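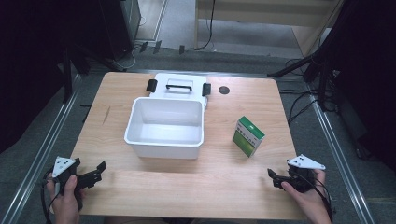
図1 木目の机と、ふたの開いた白い収納箱

第5回 オンライン投票は「世論」を測っているか

前回の続き。標本の話は済んだことにして、今日は政治的な争点をめぐるネット投票の読み方に入る。

1. 材料
配布した2つの調査を使う。
(a) ニュースサイトImonの読者投票。設問は「隣国政府は水質汚染の情報を隠していると思うか」。記事の末尾に置かれ、誰でも押せる。回答は500件を超えた。
(b) 調査会社Lekauの電話調査。同じ争点で有効回答360件。無作為に番号を発生させている。
件数は(a)のほうが多い。見出しになったのも(a)である。どちらを信用するかと聞くと、毎年かなりの人が件数で選ぶ。件数は偏りを直してくれない。

2. 誰が答えたのか
(a)の回答者は、記事を最後まで読み、なおかつボタンを押したくなった人である。記事に腹を立てて途中で閉じた人は入っていない。Imonは「各国の読者が回答した」と書いているが、国別の内訳も、同じ端末からの重複をどう扱ったかも載せていない。多言語で募集したことと、各国の意見を代表していることは別の話で、後者には根拠が示されていない。

3. 設問の前に何を読ませたか
(a)では投票欄の直前に3つの「参考情報」が並ぶ。いずれも隠蔽を疑わせる内容で、隣国側の反論は一行もない。個々の文が事実だとしても、選び方と並べ方で答えは動く。「隠していると思うか」という聞き方自体、隠すべき何かがあることを前提にしている点にも注意。選択肢は「はい」「いいえ」の2つだけで、「わからない」がない。私なら「わからない」と答えたい。

4. では(b)なら安心か
そうとも言えない。Lekauの報告書には回収率が書かれていない。何件かけて360件取れたのかがわからなければ、無作為という言葉はあまり意味をもたない。調査の依頼元も「民間団体」としか出てこない。電話に出る人の年齢の偏りについては、補正したとあるだけで方法は不明。

5. 報道での使われ方
Vernalside紙は(a)を引いて「国際世論は調査を要求」と書いた。元の設問に「調査」の語はない。孫引きの段階で設問がすり替わる例は珍しくないので、引用するときは必ず設問の原文に戻ること。政府報道官がこの記事を会見で引用し、その会見をImonがまた記事にしている。出所は最初の投票ひとつしかない。

課題(2月の最終回までに提出)
教科書Sugiyamaの3章を読み、政治的争点に関するネット投票を各自ひとつ選んで、募集方法、設問の全文、事前に提示された情報、結果の引用先を調べてまとめる。「偏っているので信用できない」とだけ書いたものは受け取らない。どちらの方向に、なぜ偏ると考えるのかまで書くこと。設問の全文が見つからない場合は、探した経路を書けばよい。

次回は質問の順序効果。配布資料の残りは教卓の上に置いておく。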